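Section 6. Running the wire-sorting table on an open day

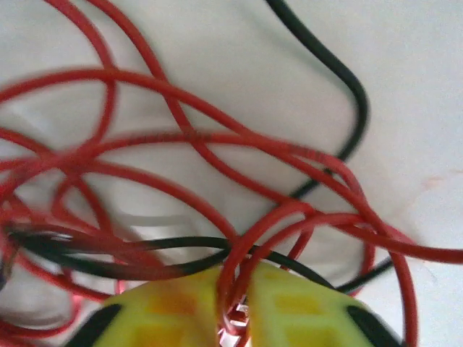 Fig. 6.1 Red wire between the yellow gripper fingers, seen from the wrist camera. Two lengths of black wire run through the tangle.

The wire table is the part of the Vudis demonstration that visitors stay longest at, and it is also the part that needs the most looking after, so please read this section through once before you start and then again with the arm in front of you. It was written by Lakshmi Suvarna after the June open day at Kollár, with additions from Birutė Stankevičius, who has run the table more often than any of us and has strong views on how wire ought to be heaped.

You should already have finished Section 4 (fixing the arm to the bench) and Section 5 (cables and the stop button). If the wrist camera has been off since Section 5, switch it on now and give it a few minutes while you lay the table.

6.1 Laying the table

1. Spread the white sheet over the work area and smooth it out with the flat of your hand. A few soft folds do no harm and you needn't go looking for an iron. A sharp ridge is another matter, as the fingers can catch on it when they come in low.

2. Tape the sheet down on the underside of the bench, well away from anywhere the arm can reach.

3. Take the red wire out of its bag and drop it on the sheet from a little above. Then lift a few of the loops and let them fall again. What you are after is a good open tangle, with white showing through the gaps. Wire that has been wound neatly comes up all in one piece, and the visitors feel a bit cheated.

4. Thread the black wire through the red. Let one length run well clear of the heap for part of its way, and tuck the other in amongst the red so that the two colours lie side by side for a stretch. Children like to be asked which strand the arm will go for, and this gives them something to argue over.

5. Look along all four sides of the sheet. No strand should hang over the side of the bench, where a sleeve or a bag strap could take it.

Note: Use only the wire supplied in the Clalavine bag. It has been stripped of its connectors. Wire from the workshop drawer often still has its ends on, and these jam between the fingers.

Caution: Nothing on this table is ever to be connected to a supply. Visitors do ask, quite reasonably, whether the wire is live. Please be able to tell them that it isn't and that you checked it yourself.

6.2 Checking the fingers

1. With the arm stopped, run a fingertip over the ribs of both yellow fingers. They are meant to give slightly. If a rib has split, change the pair (see Section 9) and don't try to get one more session out of them.

2. Wipe the black strips on the outer sides with a dry cloth.

3. Open and close the gripper 15 times from the hand control, with nothing in it. Listen as you do so. A soft, even sound is what you want, and a click on each closing means that a screw at the base wants tightening.

4. Set the grip force to "light". On "medium" the gripper will hold wire perfectly well, but it also marks the insulation, and after an afternoon of that the wire looks very sorry for itself.

6.3 Setting up the visitors' screen

1. Connect the screen to the Skulell box and choose "Wrist view" from the menu.

2. Turn the screen so that people standing behind the rope can see both it and the arm without having to shuffle about. It is worth walking round to their side to try this, and crouching down too if you are expecting a school.

3. Start a slow pass over the heap and watch the picture. While the camera is travelling the strands will look smeared, and they should sharpen when it stops. If they stay soft after the arm has come to rest, clean the lens.

Note: Bright lamps directly over the table can put hard white glints on the wire near the grip point. A few glints are quite all right. If the gripper keeps closing on thin air, though, try moving the lamp before you change any of the settings - Birutė once spent a whole lunch hour on the settings and it was the lamp all along.

6.4 Giving the demonstration

Each showing lasts 20 minutes, which leaves time for questions and for making the heap again afterwards. Please don't take more than 30 people at once. Those at the back can't hear, and they begin to lean on the rope.

1. Welcome everyone, show them the stop button and say who will press it. This should be the same person for the whole session.

2. Press "Begin" and let the arm make its first pick before you say very much. People would far rather watch for a moment, and your explanation goes down better once they have seen what it is you're explaining.

3. While the gripper is holding a strand, point out on the screen how the loose loops spring up and over the fingers. It is the springiness that makes wire awkward for a machine, and this is the moment to talk about it.

4. If the arm drops a strand, leave it to try again. If it fails three times on the same strand, press "Pause", wait for the green light, rearrange the heap by hand and press "Begin" once more.

Caution: Keep your hands off the sheet unless the green light is on. A held strand can whip when it is let go, so stand well back from it, and ask anyone helping you to tie back long hair and take off lanyards.

5. Finish with the gripper open and the arm at rest, then invite questions. The counter on the Skulell box shows the number of picks since it was last reset (it stood at 2,370 when this section was written), and somebody nearly always wants to know.

6.5 Between showings

Shake the wire out, heap it again as in 6.1, and have a sip of water while the next group is coming in. If the sheet has picked up smudges, turn it over. There is a spare in the lid of the Clalavine bag, and a second one in the crate with the rope posts.

For packing away, go to Section 7.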